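The Handover

The fault at Culine began at 2 in the morning, when the left arm declined to let go.

It had picked up the little black part with the yellow band, as it had on more than 12 nights running, and held it out to the right arm. The right arm took hold. The left arm kept hold. Neither had been told what to do about this, so they pulled, very politely, until the Skasine controller noted a disagreement and went to sleep.

The night fitter read the manual, which had been translated from Derkov's original by someone in a hurry. Page 19 said: "In case of sharing, remove the feelings." She took this to mean the force sensors. She unplugged one, and the left arm flung the part at the wall.

By 9 she had plugged it back in, halved the speed and started again from the top.

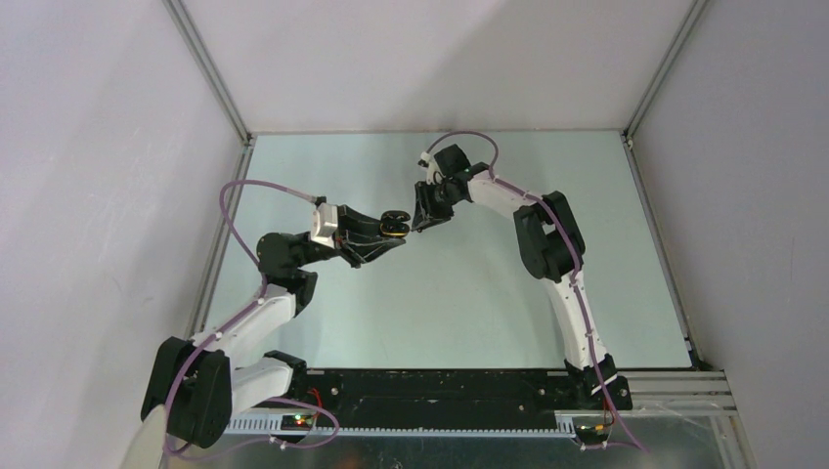 She stood well back this time, thumb on the stop button — Vass had sent a memo about thumbs — and wished them both a long and generous partnership. The right arm closed its fingers. The left arm thought it over.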